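The robotics club in Pickering meets on Monday after classes, in a room which was before a storage for sports equipment. When I come, four students are sitting on the floor with the laptop between them, and the founder of the club is looking for a charger. She studies in the last year and she speaks fast, so I ask her to begin from the beginning.

"We wanted to enter the Gorotia challenge," she says. "The task is simple to write down. The robot must follow a path outdoors for 800 meters, and you are not allowed to touch it."

Their robot is called Plandeo. The club built it with a budget of 2,000 dollars, and the biggest part of this money went to the motors and the battery. The software is their own, except the mapping part, which they took from an open project named Rasteck and changed a lot.

I ask what was the most difficult. She does not need to think.

"Shadows. In the corridor we had no problem, the floor has one color. Outside, a shadow on the asphalt has a hard border, and for the program a hard border is the end of the path. So it wants to turn away from a place where it can drive very well."

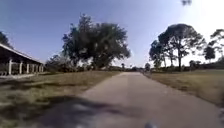 The second problem was the grass. In August, she explains, dry grass can be nearly as bright as the asphalt, and the club had trained the first version on pictures from spring. They went out again and collected new ones at different hours. One student marked the border of the path by hand in 2,472 pictures — he still complains about it, but he also does not let other people correct his work.

"Low sun is another story," she adds. "When the sun is in front, half of the picture is white. We tried to ignore the sky completely, and this helped more than all the clever things."

The club has 12 members now, and only some of them write code. Others take care of the wheels, the wiring and the log book, where each drive gets one page. She shows me a page with a single word on it, "ditch," and laughs.

Before I leave, I ask if the robot will be ready for the challenge. "It will drive," she says. "How far, I prefer not to promise." Then the charger is found under a jacket, and the interview is finished — they want to test the new version before it gets dark.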